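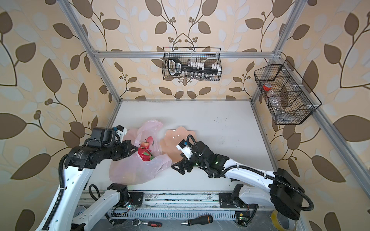 Gripper comparisons tend to get written up as tables of stroke, force and mass, and I have a folder full of those already. What I wanted from June was narrower: whether swapping the stock fingers on our two-arm cell for the longer Kellero set would make any difference with thin, floppy or awkwardly shaped things. Rigid blocks are no use for that, as every finger I own can pick up a block. I settled on a carrier bag, a plate and some fruit. The left gripper takes an apple with the pink bag crumpled around it, the right one holds the scalloped plate on its edge, and between them they ask for quite different things from the same hardware. The apple wants compliance and a decent contact patch. The plate wants two flat faces that stay parallel under load, and it has a wavy rim, so the contact changes depending on where along the edge you close.

The cell is the one I wrote about when we moved it to Rultby. Same extrusion, same rail along the front, same wallpaper. I have stopped getting emails about the wallpaper, so I assume everyone has got used to it. Both arms are driven by the Tillora controller, which I have had running on and off since the winter, and everything below was teleoperated. I have not trained anything on it yet.

Fingers first. The stock ones are short and stiff, and they close squarely if you are careful with the shim under the left carriage. The Kellero fingers are longer and taper towards the tip. The taper is what I bought them for: it lets you get under the edge of a sheet of film without ploughing it across the table. The penalty is flex. With the gripper closed on a 5 mm gauge block and the current limit turned up, the tips splay enough to see light through the gap. At the limit I normally use you cannot see it, but you can feel it if you try to twist the block out by hand.

For film, I did 41 attempts per finger set. An attempt meant closing on one handle of the bag, lifting it clear of the table and holding it for a slow count. The stock fingers managed a little over half. The long ones did better, though the improvement was smaller than I had hoped, and most of it came from the approach angle and very little from the grip itself. Coming in steeply, both sets pinched a fold and let it slide out again. Coming in low, with the lower finger almost touching the surface, the long set nearly always found an edge.

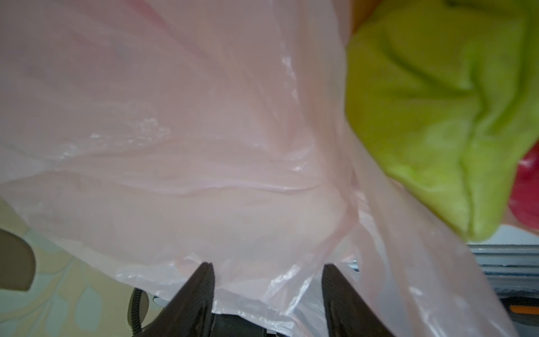 Most of the remaining failures were mine. Thin film is hard to judge for depth, and I kept closing early. Kidus Derese, who shares the cell with me, had a much better hit rate on the same task and the same fingers. He watches the overhead view for the approach and only looks at the wrist view for the last few centimetres. I do it the other way round, and I had not realised how much that cost me until we compared logs. His median time from the start of approach to closure was well under mine. I have since tried to copy him, with mixed results.

That leads on to the cameras. I tried two mounting positions at the wrist. The first is the usual one, on top and tilted down so that both fingertips are in view. The second was a printed side bracket that moved the lens outwards and gave a cleaner line on the gap between the tips. The side position looked better on paper. In use it snagged the coiled cable on wide rotations, and the view was worse whenever something soft was held, as the film simply hung across the lens. I went back to the top mount after one afternoon. The bracket files are in the usual place if anybody wants them.

Exposure deserves a line as well. Auto exposure is a nuisance with translucent plastic at short range. The bag fills the view, the camera reacts, and the fingers turn into a dark smear. I fixed it manually and accepted a slightly bright table. Gain stayed at default. I tried the cameras at 600 lines and at the next mode up and saw no benefit in the higher one for teleoperation, only more latency.

Rigid things next. For the plate, the stock fingers win and it is not close. Held on edge, the plate acts as a lever, and the long fingers let it rotate in the grip when the arm accelerates. Halving the acceleration limit cured it, at the price of everything feeling like treacle. With the stock set I could leave the limits alone. I also put a thin silicone pad on each long finger, which helped with the slip but made the tips too fat to get under film, so that rather defeated the point.

Fruit was the easy part. The artificial pieces are light and slightly grippy, and either set handles them. Clearance on a crowded plate was more of a problem than grip. Pears lying side by side leave very little room for a finger between them, and the dragon fruit has leaves that foul the neighbouring pieces as you lift. The tapered tips were useful here.
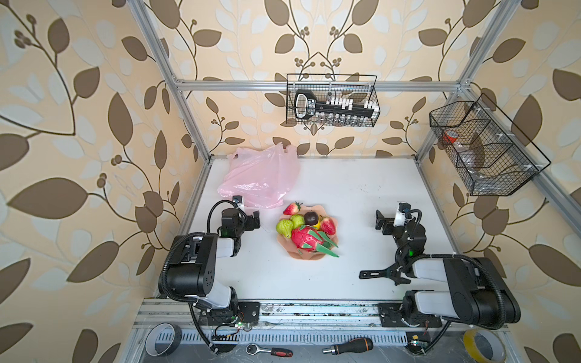
Both grippers open, fruit on the plate, bag parked at the back left.

The controller gave me one real fault. Over a log of 724 closures, the Tillora twice reported a finished close while the fingers were still moving. Both were on the right arm and both followed a fast reopen. I suspect the position threshold is checked before the velocity has been updated, but I have not proved it. A short delay after reopening hides the problem. I have sent the logs to Tsegaye and will add a note when I get a reply.

For now the left arm keeps the long fingers and the right arm keeps the stock ones. It is untidy, and it means the two sides need separate tool offsets, which I have already mixed up once. The offsets are stored per arm in the config, so check the side before you load them. Next job is to try a stiffer print of the Kellero shape with the same tip, and to repeat the plate test at the normal acceleration limit.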